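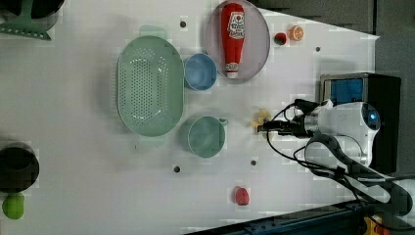
This report sets out the equipment plan for the second phase of the Perkurero project, a student project in tabletop manipulation carried out in the Botthorpe laboratory. The project asks whether a single robot arm can sort and move ordinary kitchen items at a level of reliability that would justify a second workstation. The first phase used one white arm with a black two-finger gripper, working over a white table set with a mixture of kitchenware and toy food. The set was chosen to vary in size and shape, from a large oval colander and a plate with a ketchup bottle on it down to pieces no bigger than an orange slice. Most of the spending decisions described in this report follow from that range of sizes.

1. Scope of the request

The project team requests funding for gripper parts, replacement objects, cable management and a reserve. No request is made for a second arm at this stage. The total sought is $2,314, to be drawn from the department's project allowance and spent before the end of March. Items already owned by the laboratory, including the arm, the table and the controlling computer, are not costed.

2. Gripper and wrist camera

The largest single line is for gripper parts. The fingers supplied with the arm are rigid and narrow at the tip. They perform well on objects with straight sides, but soft or uneven objects tend to turn between them as they close. The team compared two options. The first was a complete replacement gripper from Skasix, which would have taken nearly the whole budget and required a new mounting plate. The second was a set of padded fingertips from Mathur, fitted to the existing gripper at a cost of $666 including spares. The second option was selected.

The team also considered a better wrist camera. Views from the present camera lose detail when something close to it is moving, and this affects the labeling of grasps.

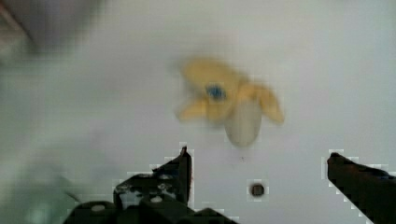

Figure 2. Wrist camera view with the gripper open. The yellow object is strongly blurred.

A camera with a faster shutter was priced and then deferred. The overhead view gives enough information for the tasks planned in this phase, and the team preferred to learn first how much the fingertips alone would change the results. If the camera is still thought necessary after the midterm review, it will be submitted as a separate request.

3. Objects and consumables

The object set requires regular replacement. Soft toy food loses its shape with handling, and a misshapen piece makes runs from different weeks difficult to compare. The plan therefore provides duplicates of every small item, bought in one order so that color and size match. Cookware and tableware will be bought singly, as these pieces have shown little wear. The amount set aside for objects is $311.

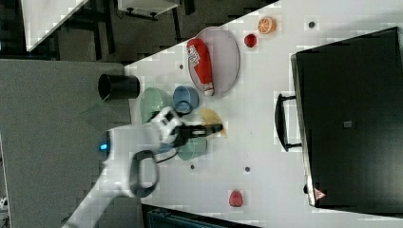 Storage was overlooked in the first phase, and pieces were kept in whatever carton was at hand. A lidded bin and a printed checklist are now included under this heading. The checklist will be completed at the start and end of every session, and any missing piece will be entered in the equipment log before the next group begins work.

4. Cables and table fittings

Cable routing was the subject of several comments at the design review. The loops near the wrist must be long enough to allow full rotation, yet short enough to stay clear of the objects being handled. The plan provides for flexible sleeves, reusable clips and one spare cable of each type. The cost is modest. Delivery may take up to 10 working days, and the order should be placed first for that reason.

5. Reserve and review

The balance remaining after the fingertips, the objects and the cable parts will be held as a reserve against breakage. It may be used only with the written approval of the course supervisor.

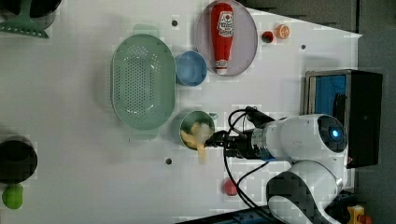
Mathur, replying to the team's request for a quotation, advised that the padded fingertips should be treated as wearing parts and that a project running daily sessions would be prudent to order two sets at the outset. The reply added that the pads are sold only in pairs, and that a single worn pad should not be matched with a new one.

The team has accepted this advice. The second set is covered by the spares in Section 2, and the log sheet now has a column for the date on which each pair is fitted. Orders will be placed in the sequence cables, fingertips, objects, and the supervisor will receive a statement of spending at the midterm review.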